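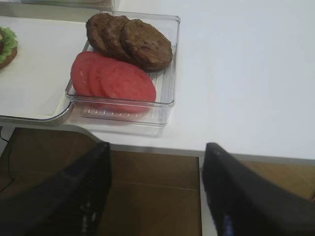 Patties and tomato slices in a clear tray.

Plotton Regional Bank Lending Panel – Data Card

Version 7, released 1/29/24

Summary

The Plotton Regional Bank Lending Panel is a quarterly dataset on small and mid-sized lenders and the credit they extend to local businesses. It is intended for researchers who study how changes in capital and reporting rules affect lending. The panel is maintained by the Hostard Institute and is provided free of charge for noncommercial use.

Contents

The release contains 2798 lender records. Each record covers one institution and is linked to its quarterly observations by the field lender_key. The first observations are for the year 2000. Institutions that merged or closed remain in the panel up to their last complete quarter and are marked in the field exit_code.

The main table has 18 fields. These include total assets, tier 1 capital, deposits, business loans outstanding, loans past due, and the reporting class assigned to the lender in that quarter. All dollar amounts are in thousands and are not adjusted for inflation. A separate table, rule_events, lists the dates on which a change in reporting class took effect.

Sources and preparation

Records were compiled from published quarterly statements. Figures for the Lakeck and Alvarado districts were entered by hand from printed statements for the earlier years, and each entry was checked by a second reader. Where a lender restated its results, the restated figure is used and the original is kept in the field value_prior.

Merged lenders were matched under the direction of Xolani Botha. The surviving institution keeps its key. Balances of the acquired institution are not added back to earlier quarters – users who need a combined series should build it from the table merger_links.

Changes in this release

Business loans secured by farmland are now reported separately. Users comparing this release with version 6 should add the two loan fields together before doing so. The reporting class for several Lakeck lenders was corrected after a review by Giuliana Londoño in October. Blank values for loans past due are no longer stored as zero.

Known limitations

Credit unions are not covered. Lenders below the reporting threshold filed shorter statements, and their capital fields are often blank. Quarterly loan totals do not show new lending directly, as they also reflect repayments and loan sales. The panel should not be used to assess the safety of any single institution.

Access and citation

Files are supplied as comma-separated text in UTF-8. Published work should cite the panel by its full name and version number. Redistribution of the complete files requires written permission from the Institute.

Contacts

Data questions: Nelly Tamayo, Panel Manager
Permissions: Pauline Naylor, Office of Publications
Corrections and error reports: Duván Giraldo. Please include the lender_key and the quarter concerned.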